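Drodeo Recycling Sort Kit

Sold by Inskip Home & Classroom. Item 1539. Ages five and up, 2 to 9 players.

We nearly didn't stock this one. Most sorting kits arrive as a box of printed foam shapes that look like nothing anyone has ever thrown away, and kids sort them by color in a minute flat and wander off. Drodeo's kit leaves the trash out of the box. You get four labeled fold-flat bins, a deck of rule cards and a wipe-clean score sheet, and you supply the drink cans, caps and cartons from your own kitchen. We had doubts about paying for a box with nothing to sort in it. Some of those doubts remain.

The rule cards are the best part. They ask what a piece is made of and what has to come off it first, and they leave a blank for your local program, where the real answer usually lives. The maker's claim that the set "builds lifelong habits" is the maker's claim. We have seen it fill a rainy afternoon.

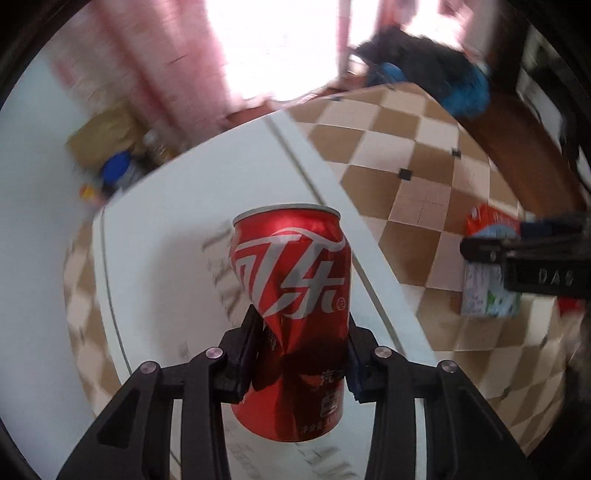
Red Coca-Cola can with Chinese lettering. Household items not included.

Cans are the easy round. Everybody knows where a can goes, and the card for it doesn't have much to add beyond emptying it. If the metal is creased, check your local rules on crushed cans before you write the answer in, as some programs would like them left alone.

Small plastic pieces are harder. Tia Hebden ran the kit with her after-school group in September and lost most of one session to an argument over caps: on the bottle or off? The deck has a single card for this and it could use three. Cartons start the same kind of fight, and the card for those is better written.

On the bins themselves, we're lukewarm. They fold flat as promised, but the corners go soft with use and an empty one tips if you toss a can in from any distance. A kitchen table is fine for play — put down a cloth you can wash, and rinse everything first, whatever the leaflet says about a quick wipe.

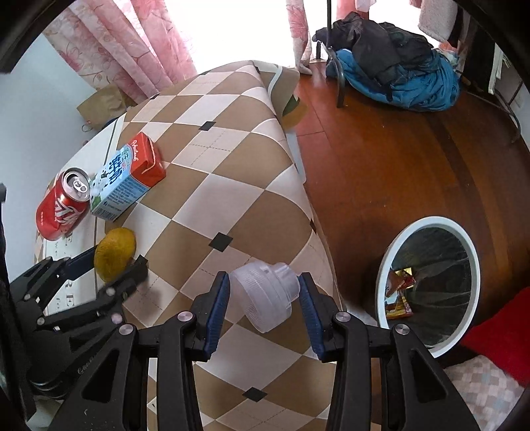 Do loose plastic tops go in the plastics bin?
It depends on your local program. Play them as plastic if yours accepts loose tops, and use the "ask first" card if you don't know.

The score sheet takes dry-erase marker only, and no marker is supplied. At this price one could have been. Replacement decks are sold separately; replacement bins are not.

Related items
Drodeo Compost Card Deck
Cukine Fold-Flat Bins, set of 2
Jerkis Wipe-Clean Table Cover
Inskip Plain Labels, roll of 500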